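Traffic signals on the Gridville ring road are to be retimed in stages, starting with the junction at Pudbridge Lane, where drivers have complained of long waits at the southern approach. Nabil Nimri, the signals engineer in charge of the work, set out the method and its limits in an interview on 7 September 2025.

The present timings date from before the bypass opened. Each cycle at Pudbridge Lane runs for 119 seconds, a figure Nimri describes as long for a four-arm junction with moderate pedestrian demand.

"A long cycle moves more vehicles per hour on paper, as you lose less time to the changeovers," he said. "It also makes the queues longer on every arm that is waiting. At Pudbridge the southern queue reaches back past the entrance to the bus depot, and then buses can't get out. The signal is doing what it was set to do. The flows it was set for are gone."

The depot entrance has been the main source of complaints. Rajkumari Agarwal, who schedules services there, said the delay is hard to plan around, as it varies from one departure to the next.

"If it was a fixed four minutes, I would write four minutes into the timetable," she said. "Some mornings there is no delay at all. I can't print that."

Nimri's team counted vehicles on all four arms before drawing up the new plan. In the morning peak hour the southern approach carried 426 vehicles, with a heavier share of right turns than the old plan allows for. The right-turn stage will be extended and the cycle shortened. The pedestrian stage keeps its present length.

Asked whether detectors in the road could adjust the timings without a new plan, Nimri said they already do, within limits. The loops cut into the southern lane can extend a green by a few seconds when vehicles keep arriving. They cannot change the order of the stages or the maximum set for each one.

"People think there is somebody watching a screen," he said. "There is a controller in a cabinet at the side of the road, and it follows a table. We are replacing the table." 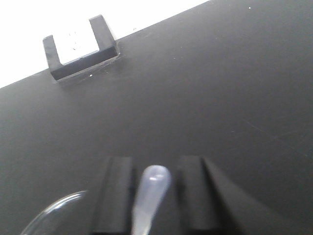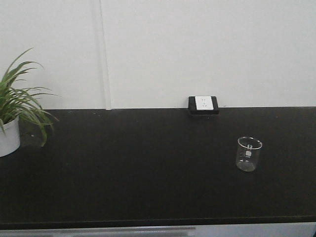
Two views of the dark worktop.

The new table will be loaded on site and checked against the conflict settings, which stop any two crossing movements from showing green together. These are held separately from the timings and will not be altered. Nimri expects the junction to be out of service for about 14 minutes during the change, with the signals dark and temporary signs on each arm.

Haris Magsi, who runs a tire shop on the eastern approach, is less sure that the change will help him. His customers turn across traffic to reach the forecourt, and they depend on gaps left by the red.

"A shorter cycle means shorter gaps," Magsi said. "I asked for a keep-clear box in front of my entrance and was told that is a separate matter."

Nimri confirmed that it is. Road markings are handled under a different budget, and a request for the box has been logged. He agreed that the gaps would be shorter, but said they would come more often — the total time available to turning traffic in an hour should be close to what it is now.

The lane closure near the Wurkley Road exit will stay in place while the plan is changed. Quang Cù, the site supervisor there, said his crew is replacing a drain cover and the bedding under it, and that the work does not reach the detector loops. Drivers leaving the ring road at Wurkley Road should follow the signed diversion until the lane reopens.

After the new plan goes live, the team will repeat the counts at the same hours and measure the southern queue at five-minute intervals. If the queue still blocks the depot entrance, the next option is to link Pudbridge Lane to the signals at the following junction, so that vehicles released by one arrive at the other on green. That needs a cable run of 2 miles and has no funding.

"I would rather see what the timings do first," Nimri said. "Linking two junctions that are each badly timed gives you a longer queue in a different place."

Agarwal has asked for the results to be sent to the depot before the winter timetable is fixed. Nimri said she would have them as soon as the second set of counts is checked.

Contact the newsdesk | Corrections | Copyright 2025, all rights reserved | Back to top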